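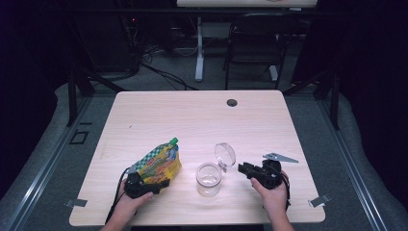 Squeeze pouch with screw cap. The Surnmont bins are meant to take these.

Soft packaging: where does it go?

The city has renewed the Surnmont drop-off program for another year, and the flyer that came with the water bill is very pleased about it. According to the flyer, Trunau households "diverted" 857 pounds of pouches, wrappers and chip bags from the landfill between the April launch and the end of June. I would like to believe that. I asked what diverted means and got three different answers.

The first came from the program's own help line, where a polite man told me it means recycled. The second came from the city website, which says the material is "collected for recovery." The third came from Isla Cowie in the public works office, who was the only one to pick up the phone twice. She said the number is a weight taken at the transfer station when the bins are emptied. After that the load goes to Clutano, a sorting firm two counties over, and the city gets no paperwork back on what happens to it.

So 857 pounds is what went into the bins. Anything wet, dirty or tossed in by mistake is part of it too. Bilal Hamdan, who lives across from the bin outside the Tomaszewski hardware store, tells me he has seen pizza boxes go in, and a garden hose. Those would have been diverted as well, I suppose.

Clutano's website has a page about benches. They are nice benches. It says mixed film and pouches "can be" turned into outdoor furniture, and it doesn't say how much of what arrives ends up that way. I wrote to ask and received a brochure with the same benches in it. I wrote again and asked whether any of the Trunau material gets burned or buried. No reply as of Wed 27 July, when this issue closed.

I should say that I use the bins. I rinse things and squash them down and carry them over on Saturdays, feeling fairly good about myself, and I am not telling anyone to stop. But snack packaging is hard stuff to deal with. Many bags and pouches are made of several thin layers stuck together, often plastic with metal in it, and pulling those layers apart costs money. Somebody has to want the result enough to pay for it. The flyer doesn't say who that is.

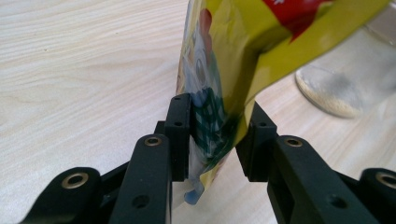 What we pay

The city's share is $700 a month. That covers the 22 bins and the hauling, and it comes out of the same line as leaf pickup, which was cut back last fall – some of you will remember the piles on Orchard Street. Surnmont pays the rest, and its name goes on every bin and on the flyer. That looks like cheap advertising to me, though I can see why a city with a tight budget would say yes.

What I asked for

My request to public works was short. I want to know the weight Clutano rejects, the weight it sells, and who buys it. If the firm won't share that, the renewal should have said so in plain words. Isla Cowie has passed the questions up the line and says the contract does allow the city to ask for records once a year. As far as she knows, the city has never asked.

The flyer also sets a goal of 1000 pounds for the fall. I would trade that for one page of figures from the other end of the truck route.

If you want to add your name to the request, leave a note at the library desk or reply to this newsletter. Bins are still open in the meantime. Rinse first, and no hoses.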